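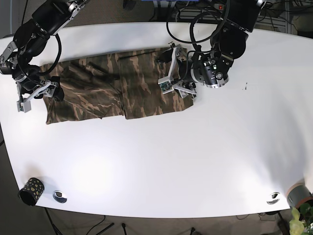
October, 14:20 - Folding, camo item

Cloth laid along the oval table, folded flat into a long rectangle. Woodland print: olive, dark brown, tan. Center line visible where two layers meet. Slight puckering on the lower edge, none worth redoing the fold for.

The print makes creases hard to judge by eye. Hazem suggests a side lamp. Try that before the next set.

Fold order used: lengthwise first, smooth from the center out, then square the ends. Rania's order (ends first) left more slack in the Prosska set.

To do
- Ask Solveig for the Vallen fabric weight, 300 on the old sheet
- Log under 1,519
- Six more folds before Zineb needs the table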